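Songate Wardrobe System - Set-up Guide
Section 5: Folding for the drawer

Your drawers are built, level and (if you followed Section 4) the right way up. What goes in them is up to you, but the dividers were designed around folded clothes, and they sulk when fed anything else. Trousers come first in this section. They are the bulkiest things most people own and the ones most often rolled into a ball at bedtime.

Before you start

Clear a work surface broad enough to take a pair of trousers at full length. Cover it with a plain cloth. A dark one shows up lint and stray threads, a service you may or may not be grateful for.

Empty all pockets. Songate accepts no liability for tissues.

5.1 Trousers

1. Fasten the button and zip.
2. Hold the trousers by the waistband and give them one firm shake. Two if they have been on the chair since the weekend.
3. Lay them on the cloth and bring one leg over the other.
4. Match the hems as closely as you can.
5. Smooth from the waist towards the ankle with a flat hand.

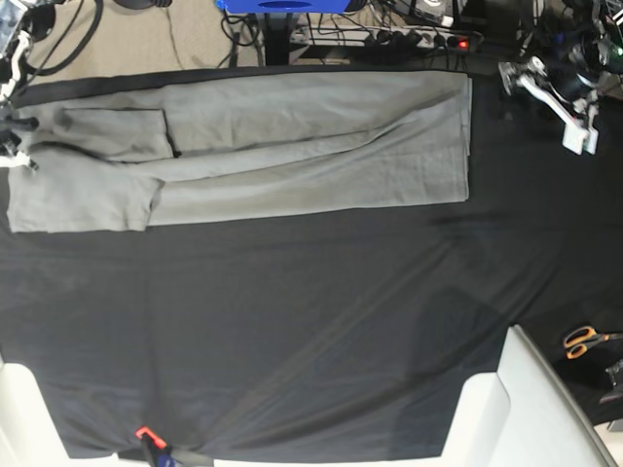 Trousers folded lengthways will rarely look like the drawing on the box, and you should not lose an evening over it. Look at the ankle end first. Hems stacked slightly out of line, like these, are perfectly good enough for a drawer. A long diagonal crease is worth another pass of the hand before you go on, as every later fold will press it in more firmly. The waist end is always the untidy one - leave it until last.

6. Fold the hems up to just below the waistband.
7. Fold in half again and stand the parcel on its edge. If it falls over, it was folded too loosely. Return to step 5 with as much dignity as you can manage.

NOTE: The standard divider is set at 35 cm. Very long legs may need one extra fold.

5.2 Picking up and shifting fabric

Large, soft pieces have their own ideas about where they would like to be. To move one, take hold near the middle and lift gently, letting the sides hang. Then lower it and open out the creases from the centre.
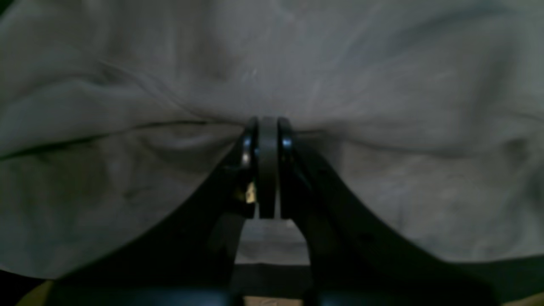
Fig. 2. Cloth gathered at a single point, with creases spreading to either side.

CAUTION: Do not pinch velvet, silk or anything you have been told is an heirloom. Slide both hands underneath and carry it flat.

CAUTION: Keep drawers shut while folding. An open bottom drawer is at exactly shin height.

If a divider arrives bent or missing, quote part number 593 when ordering a replacement. Jumpers are covered in Section 6.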